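The Weight of the Bell

The bell came off the ferry in October, in the back of a rented truck, with two straps over it and a moving blanket on top. Fatos Gashi drove it up the hill himself. He had paid 800 dollars for it at the closing sale at Clamavance, which had been a boatyard for most of his life and was now going to be a parking lot with a view.

He did not have a plan for the bell. He had gone to the sale to buy a bench vise. The vise went to a man from the mainland who wanted it more, and then the bell came up, and there was a silence in the shed that Fatos found hard to listen to. He put up his hand.

"Where are you going to hang it?" his daughter asked when he got home.

"I don't know yet."

"Is it loud?"

"It's a bell, Mirela."

She walked around it in the driveway. It was bronze, gone brown and green, and it came up past her hip. There was a name cast into the shoulder, BEGOVIĆ, with a small cross on the C where somebody had filed at it. She put her palm flat on the side and then knocked with one knuckle. It made almost no sound, sitting on its blanket like that.

"Mom would have said take it back," she said.

"There isn't any back. They're tearing down the shed."

He put it in the garage. The car stayed outside after that, and in the mornings he scraped the windshield with a paint scraper he couldn't find the cover for.

His wife had been dead two years. He did most things the way she had done them, except that he had stopped going to the Wiltik on Front Street for groceries and drove out to the big store instead, where he didn't know the cashiers. He cooked on Sundays for the week. Mirela was thirty-one and had moved back into the room over the kitchen in the spring with her son, Jonah, who was four. She said it was until she got things sorted out. Fatos had not asked which things.

The boy took to the bell at once. He wanted to sit under it. He wanted to know if it was asleep. He brought things out to the garage and lined them up on the concrete in front of it, his trucks and a soup ladle and the animals from the bath, and he rapped each of them against the bronze in turn to hear what they said.

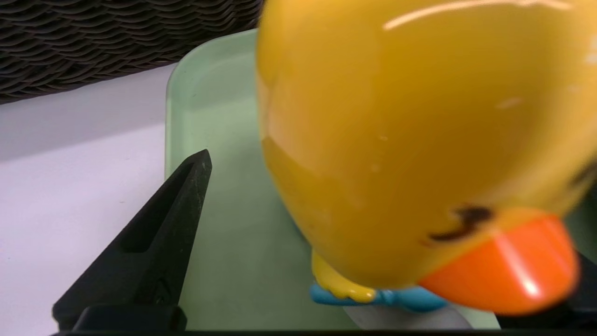 Bovis told him over the phone that a bell that size needed a frame made for it, and that if he hung it off a garage beam he would have a bell in the car and a garage in the yard. Oak posts, eight by eight, set in concrete below the frost. Through bolts, no lag screws. And he'd want to talk to the neighbors first, Bovis said, and then he named a price for the oak that made Fatos sit down on the step.

"I have some oak," Fatos said.

"What kind of some?"

"From the old dock. My wife's father's."

There was a pause on the line. "Well, go look at it," Bovis said. "Stick a screwdriver in it. If it goes in past the tip, burn it."

The timbers were behind the woodpile under a sheet of roofing tin. They had been there so long that the grass had grown up through the bolt holes. Fatos dragged the tin off and a great many beetles went in all directions. He had the screwdriver in his back pocket. He stood there a while before he used it.

The first timber was soft from one end to the other. He rolled it out of the way with his foot. The second was soft for a hand's width at the bottom and then as hard as iron. The third was good. The fourth was good. He leaned on the handle with all his weight and it left a dent you could have covered with a pea.

He worked on the frame after supper, when the boy was asleep. He cut the rot off and squared the ends with a handsaw. The power saw would have done it quicker, but it would have woken the house. He had been a machinist and was used to metal, and the wood annoyed him. It moved. He would mark a line in the evening and the next evening the line would seem to be in a different place. He got a book from the library about timber joints, and renewed it, and got a letter about it anyway.

Mirela came out one night in her coat and pajama pants and held the light for him.

"I've been talking to Daniel," she said.

He kept the chisel where it was. "And?"

"And he wants to come for Thanksgiving."

"To eat?"

"To eat, Dad. To see Jonah. To talk, I don't know." She moved the light, and the shadow of his hands went up the wall. "I said I'd ask you."

"You're holding it too low," he said.

She raised it. He cut for a few minutes, and blew the chips out of the mortise, and tried the tenon. It went in halfway and stuck.

"He can come," Fatos said. "He can dig."

Daniel came the day before the holiday with a pie from a gas station and a new pair of gloves. He was a tall, quiet man who sold insurance and who had once, at a bad time, gone to stay with his brother for a weekend and not come back for five months. Fatos had thought of many things to say to him. He gave him the post-hole digger and showed him the strings.

The ground on the hill was clay for two feet, and under that it was stones. They dug all afternoon. Jonah sat in the wheelbarrow and gave orders. When Daniel hit a rock he got down on his stomach and reached into the hole up to his shoulder and worked the rock loose with his fingers, and he did this over and over without being asked. By the time it was dark the gloves had gone through at both thumbs.

"How deep does it have to be?" he said.

"Deeper."

They ate turkey the next day with dirt still under their nails. The pie was not good. Fatos had two pieces of it. Nothing was said at the table about the brother or the five months, but afterward he washed the dishes and the two of them sat on the back steps for a long time with the door shut, and when Mirela came in her face was red from the cold or from something else. She dried the roasting pan and put it away in the wrong cupboard. He left it there.

He had gone around to the neighbors by then. There were four houses close enough to matter. Three of them said fine, and wanted to know what it was for, and he said it wasn't for anything. The fourth was Mrs. Albrecht, who was 96 and lived at the bottom of the lane with the shades down. He had expected trouble there. She kept him standing on the mat while she found her other glasses.

"That's the yard bell," she said. "From Clamavance."

"Yes."

"They rang it at noon and at five. And when a man was hurt." She looked past him, up the hill, though you could see nothing from there but his woodpile. "My husband was in the paint shop. I used to put the potatoes on when it rang. I haven't known when to put the potatoes on since they quit."

"I wasn't going to ring it every day," Fatos said.

"No," she said. "I suppose not."

He walked home. Halfway up he stopped and looked at his watch, then went on.

They raised the frame on November 30, 2024, with a chain hoist Bovis drove over from the other side of the island and would not take money for. Bovis was older than he sounded and had a bad knee. He walked around the posts twice, pushed on one with the flat of his hand, and got down to look at the bolts.

"This brace is upside down," he said.

Fatos looked. It was.

"It'll hold. It just bothers me." He got up again, with Daniel's help. "Okay. Who's on the chain?"

Daniel was on the chain. The bell came off the ground an inch and turned a little to the left, and everybody stepped back. Then it went up very slowly, with the links clicking over. Mirela had the boy on her hip with her hand over his shoes so he wouldn't kick. Fatos stood on the ladder with the yoke pin, a steel one he had turned himself in the basement on the little lathe, and he waited for the holes to come even. He could see daylight through one side and then through both. He pushed the pin in with his thumb. It went in as it should have.

"You can let it down on that," he said.

The chain went slack. The frame creaked once and was quiet. Bovis unhooked the hoist and coiled the chain into a bucket, and then they all stood in the yard with their hands in their pockets. The wind was coming up from the water. It was ten minutes to five.

"Do we ring it?" Jonah said.

"In a minute."

"Which minute?"

Fatos looked at his watch. He had tied a length of dock line to the clapper, and he showed the boy how to hold it, both hands, not wrapped around. Daniel lifted him so he could reach. Down the lane there was a light on behind the shades, in what he thought must be the kitchen.

"Not yet," he told the boy. "I'll say when."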